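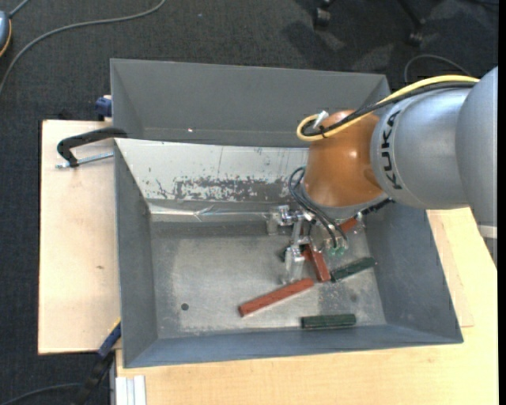

Cherry Mae Calimlim asked whether the red and green bars could go back in the bin in any order, and whether it mattered if they leaned on the walls. Any order is fine, and leaning is fine. The rest of this card covers the bars, the bin and the table they are kept on.

3 min read

# Lagman bar set

Lagman is a set of bars in two colors, reddish-brown and dark green, stored mixed in a gray metal bin. The set belongs to the Ongate bench and is used for bin layout records. Rogelio Dagdag keeps the master list.

## Contents

- 95 bars on the master list
- 68 layout records, one text file each
- 7 spare bars, bagged and kept out of the bin
- `bars.csv`, with color, length and date last measured

The color column has two values, `red` and `green`. Red covers every reddish-brown bar, including the faded ones. Older files say `brown` for the same bars. Treat the two as equal.

## The bin

Rectangular, open top, right inner wall sloping outward. It sits directly on the wooden tabletop with no mat under it. An earlier version used a mat and the bin crept toward the front of the table over a morning. Those records are in `old/` and should not be mixed with the current ones.

## Filling

1. Take the bars for the layout from the shelf and check them against the record.
2. Drop them in by hand from just above the rim.
3. Leave them as they land. Do not straighten them.
4. Write down any bar that rests on a wall.

A record can use only part of the set. Most use fewer than ten bars.

## Known problems

- Record 51 lists a green bar twice. Gerardo Calimlim is checking the paper copy.
- Some lengths were measured with the old ruler and read slightly short. They are marked `r1`.
- Under the evening lamps the dark green bars are hard to tell from shadow. Sort them before 4 p.m. if you can.

## Changes

June: spare bars moved out of the bin, `brown` dropped from new files.

Questions about lengths go to Rommel Soriano.

4 comments · 2 shares

Related
- Nesisik tray set
- Bido shelf labels
- How we measure bars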